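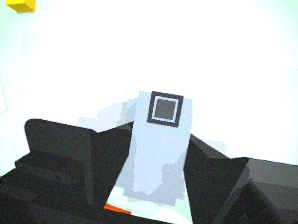
Keeping a gripper cell honest: Zahira Nair on simulation, pads and the 2 mm problem

Zahira Nair looks after one robot cell at Skornine, and has done since it was commissioned in April. The cell picks small upright blocks from a tray, turns them and sets them in a fixture for gauging. It has a six-axis arm, a two-finger parallel gripper, a wrist camera and a simulated copy that runs on a workstation beside the fence. She spends more time with the copy than most visitors expect.

"Every change goes into the sim first," she says. "Finger geometry, approach angle, closing force, camera pose. If I can't get a clean grasp there I don't bother unlocking the real one."

The simulated cell is known in-house as Rekesura. It was built by the integrator, Menon, and handed over with the hardware. Nair has since rewritten a good part of it. The original model used simple boxes for the fingers, and the boxes closed perfectly flat on the part every time. The real fingers have steps and sloped faces, and they flex a little under load.

"With box fingers you get a grasp that never goes wrong," she says. "The block stayed dead straight. On the floor it would lean a degree or two as the fingers came in, and the camera would report a marker pose we had never tested against."

The marker matters because it is how the cell knows where the block is. Each test block carries one square tag near the top, with a thick dark border around a white line and a plain grey centre. The tag has no code in it. Only one block is handled at a time, so the vision software needs corners and nothing else. The blocks are held low so that the fingers stay clear of the tag.

A plain square does have a drawback, which is that it looks the same after every quarter turn. Nair handles that in the software by rejecting any solution that puts the block on its side.

"It's a cheap rule and it works as long as the tray is loaded properly," she says. "If somebody lays a block flat, the cell stops and asks for a person. I'm happy with that."

Most of her setup work goes into the relation between the wrist camera and the gripper. The camera sits on a bracket held by two screws and a dowel pin. For the first few months it had no dowel. The bracket crept whenever the arm made a fast move, and the picks drifted with it.

"We chased that for longer than I'd like to admit," she says. "The offset was 2 mm at the fingertips. I recalibrated three times and it came back each time. Then I put a paint line across the bracket and the mount, ran the fast cycle over a shift, and the line had split."

The bracket was drilled and pinned the next morning. She still checks the paint line at each inspection, and recalibrates only when the line has moved or the camera has been off the mount. Recalibrating on a fixed schedule, in her view, tends to hide mechanical faults.

The calibration itself takes 46 poses. The arm holds a block in a clamp-down grip and moves it past a reference camera outside the work envelope, while the wrist camera records the same tag from its own side. The software then solves for the mount offset. Nair throws out any pose where the tag is seen at a steep angle.

"People want to keep every pose because it took time to collect," she says. "A bad one costs you more than a missing one."

Asked about the fingers, she goes straight to the pads. These are thin rubber strips bonded to the inner face of each finger, and they are the part that wears. A glazed pad lets the block slip down as the arm accelerates. A pad that has lifted at one end tips the block over to the side. Both faults look alike from outside the fence, so she has the controller log the tag's tilt after every close.

"If the tilt wanders in both directions, it's usually slip. If it always goes the same way, I look for a lifted pad or a bent finger – and it's nearly always the pad."

Her method for changing pads is short. Lock out the air and the arm. Peel the old strip from the tip end, clean the face with isopropyl until the wipe comes away clear, and let it dry. Press the new strip on with a flat bar, leave it clamped for an hour, then close the gripper on a feeler gauge to check that both pads meet along their full length. She changes the two together even when only one is worn.

Closing force is set at 80 newtons. It was higher at handover, and the extra force was bending the fingers outward at the tips so that contact moved down toward the base. Backing it off gave a wider contact patch. She found that in the sim, after the proper finger shapes went in, and confirmed it on the floor with pressure film.

The sim has limits, and she is frank about them. Lighting is one. Rekesura renders a very bright, even background with soft shadows, and the tag detector has an easy time with it. The real cell has a window on one side and a ring light that throws glare on a new tag. She now adds noise and blotchy shading to the rendered blocks so that the detector does not get too comfortable.

"I don't trust a detection rate from the sim," she says. "I trust a failure from the sim. If it can't find the tag in there, it has no chance out here."

Friction is the other. The contact model uses one value for rubber on the block, and the true value changes with dust, pad age and the humidity in the building. Nair runs each new motion at a low value and a high one, and releases it only if both hold.

Her next job is the control software. The cell is due to move to a new version of Drikano, the package that runs the arm and the gripper, and the update changes how the close command reports that it is finished. The present version signals when the fingers stop moving. The new one signals when force is reached, a little later in the cycle. Every wait time in the program will need to be looked at again.

"I've got the old version backed up on two drives," she says, "and a printout of the parameters in the cabinet door. The printout is the one I've needed so far."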